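July
By the Pomwood press desk
15 shares | 0 comments

Pomwood opens its second showroom in Mevau this Friday

We did it! After a long winter of paint samples and arguing over light bulbs, I get to tell you that Pomwood is opening a second furniture showroom, right on the canal side of Mevau. Doors open Friday at 10 a.m. and we'll keep going until the coffee runs out.

If you know our first shop, you know how cramped it got. The new place has 616 square meters on one level, so you can push a stroller or a wheelchair all the way to the back wall without backing up once. We're starting with 148 pieces on the floor, and every one of them can be sat on, leaned on or napped on (please take your shoes off for that last one).
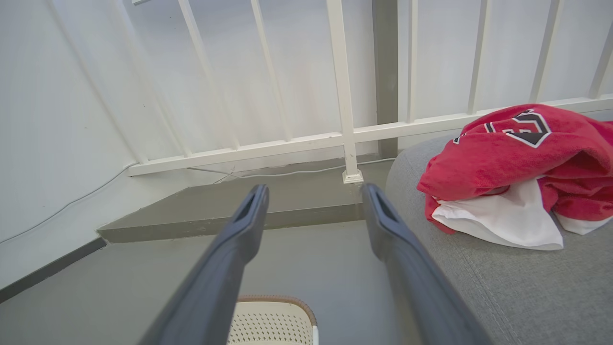 Delivery is the thing people ask me about most, so let me get it out of the way. Öberg is doing all our local drop-offs, and they'll carry things upstairs and take the cardboard away for a flat fee. Mixing is very welcome too, and I love a cream chair back with little diamond-shaped holes close to plain light gray upholstery, so don't feel you have to buy a matching set from us. Bring a cushion from home and try it against everything!

We've also teamed up with Numside, who built our new booking page. You can reserve a half-hour visit with one of our room planners, and there are 264 free slots up for the first month. Bring your measurements, or a sketch on the back of an envelope, that works fine.

Press are welcome from 9 a.m. on opening day. Just knock on the side door and one of us will let you in.

264 views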